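Test tube rack

A test tube rack is a stand with holes in it, used to keep test tubes upright when they would much prefer to roll off the bench. It is among the least admired items of labware and among the most borrowed. Racks are found in school laboratories, clinics, breweries, home chemistry corners and, with some regularity, in kitchens, where they hold spices or single flowers.

Form

The usual rack is a block or frame with one or more rows of round holes. Each hole is a little wider than the tube it is meant for and a little narrower than the lip, if the tube has a lip. Better racks have a second, lower layer that catches the rounded ends, so the tubes don't lean in all directions like people waiting for a bus. Block racks do the same job with a single thick piece drilled partway through.

Racks are made of wood, wire, plastic or metal. Wood looks handsome and takes stains, which are later described as character. Coated wire drains well and chips at the corners. Plastic is cheap, light and easy to wash, and it falls over when a full tube goes in at one end and nothing goes in at the other.

Size

The number of holes runs from a handful to several dozen. The teaching supplier Arkside sells a 50-hole rack that few classrooms have ever filled, along with a single-row model that sells out every January, when schools find out what happened to last year's. Large storage racks are kept in cold rooms and are read by row and column, a system that works well until somebody turns the rack around.

Single-row racks suit small jobs: a comparison of a few samples, a color series, a demonstration in which everyone has to see every tube. They take up very little of the bench, and they can be set sideways or front to back according to taste. Opinions on which is correct are held more firmly than the subject deserves.

History

Early stands were made by whoever had a saw. The teaching collection at Uladberg keeps some 300 racks, most of them plain and several of them clearly made from furniture. Its catalog, compiled by Agnese Org, sorts them by hole size and then by damage, with separate headings for scorching, splitting and initials carved by students. The last revision is dated Wed 23 August and adds one wire rack, found holding letters in an office.

The workshop firm Juška is credited in the same catalog with the stepped rack, in which the back row stands higher than the front. It made the labels on the rear tubes readable for the first time, and it was copied at once by everyone.

Use

Tubes are normally filled in order from one end. Capped tubes may be laid down for short periods, and often are, though a rack is kinder to anything with sediment in it. Open tubes go in the rack and stay there. Labels face the person doing the work, except in demonstrations, where they face the audience and the person doing the work has to remember.
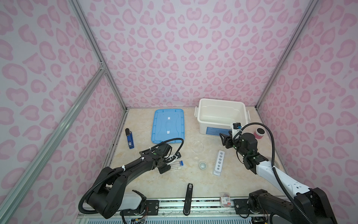
A rack seldom has the bench to itself. It shares the space with dishes, cups, lids, boxes and whatever was put down a moment ago, and the customary advice is to leave a hand's width clear on the side from which the tubes are lifted. The advice is widely printed and rarely followed.

Cleaning is a matter of warm water, a mild detergent and a bottle brush small enough for the holes. Racks with blind holes should be dried upside down. Wooden ones shouldn't be soaked, a rule usually learned from the second wooden rack.

Related items

The drying rack, or peg rack, holds empty tubes upside down on pegs and is regularly mistaken for a coat stand by visitors. The floating rack is a foam disk for use in water baths; Anow makes a version that comes with a string, for reasons obvious to anyone who has used the version without one. Test tube clamps and holders are for gripping a single tube, usually over heat, and are treated separately.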